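Informe de avance al Fondo Plasance
Proyecto Kandia: lectura en voz alta para personas mayores
Periodo: hasta abril

Estimada Ingeborg Haberkorn:

Empezamos por lo que más ilusión nos hace contar: las tardes de lectura ya funcionan en los 10 centros previstos, y en dos de ellos han pedido una segunda sesión semanal (¡y eso que al principio costó llenar la primera!). El grupo estable es de nearly 180 personas entre residentes, familiares y lectores.

El repertorio ha cambiado bastante respecto a la solicitud. Habíamos pensado en novelas cortas por entregas, pero quien falta una semana pierde el hilo, así que ahora trabajamos sobre todo con cuentos, cartas, recetas antiguas y artículos de prensa. Los artículos sobre inventos gustan muchísimo y casi siempre acaban en conversación sobre los oficios de cada cual: costureras, linotipistas, una telefonista que todavía recita de memoria los números de su centralita.
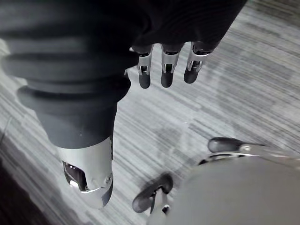
Mano robótica con dedos de metal articulados y yemas oscuras, sobre una moqueta gris a rayas.

La formación de lectores terminó en marzo. Fueron 40 horas repartidas en talleres de voz, ritmo y selección de textos, con una parte dedicada a la pérdida auditiva que resultó ser la más comentada. Hemos incorporado sus consejos a la guía: sesiones de 90 minutos con pausa larga, letra grande para quien quiera seguir el texto y sillas en semicírculo.

La imprenta Avotiņš entregó los cuadernos con retraso, por un problema con el papel, y dos centros arrancaron con fotocopias. Ya está resuelto. El gasto en impresión queda algo por encima de lo previsto y lo compensamos con la partida de transporte, donde hemos ahorrado gracias a que varios lectores viven cerca de su centro.

Queda pendiente la grabación de los relatos propios. El estudio Stistell nos cede la sala por las mañanas y empezaremos con las cartas de emigración, que son una maravilla. Nos gustaría que las escuchara en cuanto haya un primer montaje.

Para el próximo periodo prevemos:
Terminar las grabaciones y repartir copias a las familias.
Revisar la guía con los equipos de cada centro.
Preparar el encuentro de verano.

Adjuntamos el detalle de gastos y la lista de lecturas.

Un saludo muy cordial,
Equipo de Kandia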